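刑務作業の報酬って、このままでいいと思う？
雑談・社会・労働 板

1 ねぎ味噌
はじめて立てます。長くなったらごめんなさい。
この前、Grinvilleの更生支援の勉強会に顔を出してきました(完全に野次馬です、専門家でもなんでもないです)。そこで刑務作業の報酬の話になって、家に帰ってからもずっとモヤモヤしてるんですよ。
中で何年もまじめに働いた人が、出てきたときに持っているお金では部屋も借りられない。で、住所がないから仕事の面接も通らない。そりゃまた戻っちゃうよなあ、と。
最低賃金とまでは言わないけど、せめて最初の家賃と敷金くらいは貯まる額にできないものですかね。みなさんの意見が聞きたいです。

2 川べりの住人
立て乙です。
気持ちはわかるけど、私は反対寄りかな。衣食住が保障された状態で働いてるわけで、外の最低賃金とそのまま比べるのは違うと思う。外で働いてる人は家賃も食費もそこから出してるんだから。

3 hatomugi83
>>2
それ言うなら、食費や居室費を引いた上でちゃんと賃金を払う、っていう方式でもいいわけですよね。引かれる額が明細に載るだけでもだいぶ違うと思いますよ。働いたらいくらになって、生活にいくらかかるのか、という感覚を忘れたまま出てくるのが一番まずい気がします。

4 川べりの住人
>>3
うーん、明細の話はいいと思う。そこは賛成。
ただ被害者への弁償はどうなるの？貯金より先にそっちじゃない？って思っちゃうんだよね。

5 ねぎ味噌
>>4
弁償の話、勉強会でも出ました！
報酬が上がれば弁償に回せる分も増えるから、むしろ被害者側にもプラスじゃないかという人がいて、私はなるほどと思ったんですが、「加害者の稼いだお金なんて受け取りたくない」という声もあるそうで……。ここは外野が簡単に言っちゃいけないところだなと反省しました。

6 夜勤明け
元・協力雇用主の会社にいた者です。Stimbyの小さい金属加工のところで、今は別の業種。
正直、報酬の額より作業の中身のほうが問題だと思ってます。うちに来た人で、中で8年ずっと紙袋の取っ手をつけてたって人がいたんですよ。手先はめちゃくちゃ器用。でも履歴書に書けることがない。機械の図面の見方もうちで一から覚えてもらいました。
本人はすごくがんばってたけど、最初の2か月は給料日までの昼飯代がないって状態で、社長が前借りさせてました。あれ見てると、額もやっぱり大事かとは思うんですけどね。どっちだよって話ですが。

7 hatomugi83
>>6
貴重なお話ありがとうございます。前借りできる会社ばかりじゃないですもんね。
というか、出てすぐの時期に使えるお金をどうするかは、報酬とは別の制度でやってもいいんじゃないでしょうか。出所時の一時金を厚くするとか、住居だけ先に確保しておくとか。

8 ぬか床
別の制度にすると真っ先に予算を削られるのがオチ。労働の対価として払うから意味があるんでしょ。
「恵んでもらった」と「稼いだ」は全然違うよ。私も生活が苦しかったとき、給付金より日払いの3千円のほうがうれしかったもん。額は給付のほうが多かったのに。

9 川べりの住人
>>8
それはちょっと感情論すぎない？
うれしいかどうかで税金の使い道は決められないと思う。

10 ぬか床
>>9
感情論で結構。再犯するかどうかなんて、かなりの部分が気持ちの問題だと思ってるので。
逆に聞くけど「悪いことした人間が外と同じだけもらうのは腹が立つ」っていうのも感情論じゃないの？

11 川べりの住人
>>10
いや私そこまで言ってないよ(笑)
でも言われてみれば、根っこにそれがないとは言い切れないかも。すぐ認めるのも悔しいけど。

12 Bai通りの猫
横から失礼します。Gustotmontっていう就労支援の団体のバザーで、作業製品を買ったことがある者です。7月だったかな、暑い日でした。
木の小物入れを買ったんですけど、ほんとに作りがよくて。で、値段を見て、これ作った人にいくら入るんだろうと思って売り場の人に聞いたら「そこはちょっとわからないんです」と。意地悪で聞いたわけじゃないのに、なんだか申し訳ない空気になってしまいました。
安いからありがたいって買って帰ったけど、安い理由を考えるとねえ。地元の木工屋さんからしたら、たまったもんじゃない面もありますよね。

13 夜勤明け
>>12
民業圧迫の話は昔からありますね。うちの業界でも文句を言ってる人いました。
だからこそ賃金をまともにして、価格もまともにするのが筋だと思うんだけど、そうすると今度は発注が来なくなるという……。

14 ねぎ味噌
みなさん詳しい！読むのに必死です。
台所おもちゃです。レンジのオレンジ色のボタンがかわいいです。
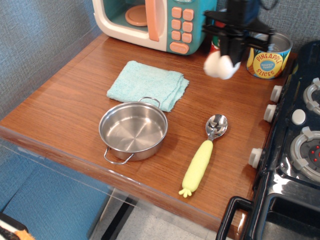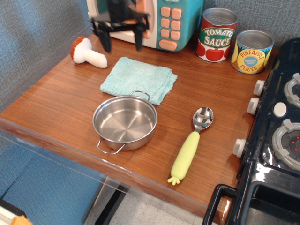
15 ぬか床
>>14
かわいい。クリーム色と青緑の組み合わせに弱い。
話を戻すと、>>13の発注が減る問題は、国や自治体が自分たちで使うものを優先的に頼めばいいんじゃないの。役所の封筒とか机とか。

16 川べりの住人
>>15
それだと結局税金でしょ。回り回って私らの負担じゃん。

17 hatomugi83
>>16
収容しておくのにも税金はかかってますよ。再犯が減れば、その分は浮くはずなんです。
ただ、「報酬を上げたら再犯が減る」とはっきり示せる資料を私は持っていないので、そこは弱いところです。どなたか読みやすい本をご存じないですか。

18 Bai通りの猫
本じゃないんですけど、Grinvilleの図書館の2階に、更生保護関係の冊子がまとまって置いてある棚がありますよ。貸出はできなくて閲覧だけです。コピーは可でした。

19 hatomugi83
>>18
ありがとうございます！今度行ってみます。

20 通りすがりの労組員
ずっとROMってましたが、ひとつだけ。
報酬の額の前に、中で働いている人が条件について意見を言える窓口をまともにするのが先だと思います。ケガをしたときの補償とか、作業の割り当てとか。外の労働者なら団体で交渉できることが、中だと個人のお願いになってしまう。
組合を作らせろとまでは言いませんが(言いたいけど)、作業条件への申し立てを第三者が見る仕組みは必要でしょう。

21 川べりの住人
>>20
組合はさすがにどうかと思うけど、ケガの補償は同意。指をなくしてちょっとしかもらえないとかだったら、それは罰の範囲を超えてるもん。

22 夜勤明け
>>20
安全のことは私も気になってました。うちに来た人、保護メガネをかける習慣がまったくなかったんですよ。紙の作業だったからというのもあるでしょうけど、機械の前に立たせる前にまずそこからでした。

23 ねぎ味噌
まとめるのは下手なんですが、明細をちゃんと出すことと、ケガの補償については、わりと意見が近い感じでしょうか。額についてはバラバラですね。
次の勉強会の日程が出てました。2020年12月22日、Grinvilleの公民館です。今回は元雇用主の人も話すみたいで、>>6さんみたいな話が聞けるかも。私は行きます。

24 ぬか床
>>23
年末の忙しいときに！でも行けたら行く。

25 川べりの住人
>>24
それ来ないやつ。
私はオンラインがあるなら聞きたいな。反対寄りの人間が行っても怒られない？

26 ねぎ味噌
>>25
全然大丈夫です、前回も反対の方がいて、普通にお菓子食べながらしゃべってました。オンラインは問い合わせてみますね。返事が来たらここに書きます。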